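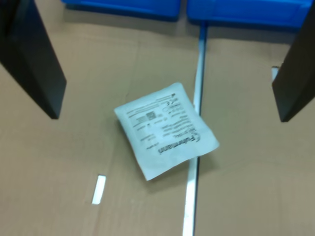 *White packet on the cardboard, blue bins behind.*

6 January 2025

Back at the first-aid restock for Flaldale after the long break, and I'm glad of it — there's something pleasant about small packets and a clear sheet of cardboard. We settled in November that face masks and dressings get a bin each, and I still like that plan. Krešimir wants a third bin for odds and ends. I'm thinking it over!
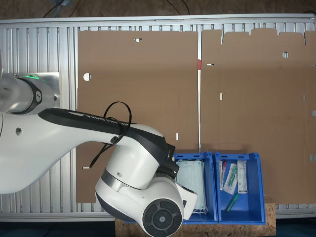
*Masks in the left bin, supplies in the right.*

The ear loops do love to wander, so please tuck them under when you top up the stack. Shelf 13 is free if anyone needs somewhere to put the overflow.

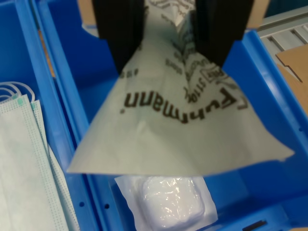

**Pei-shan Ko**, workshop lead

The Fuhrmann paper packs crease if you so much as look at them, and the print is hard to read once they're folded over, so let's lay them down flat and leave room on top. Ilir, would you add the gauze to the sheet as 31104-L, sterile, ten to a pouch? I had it 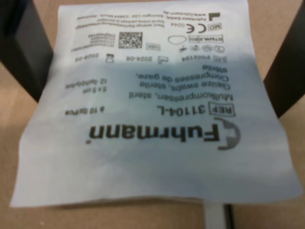 down under the old Drukitz number, which sent poor Rok hunting through the wrong drawer before lunch. Still to do: new bin labels, and a reply to Hortensia about the Brarkton order (line 137).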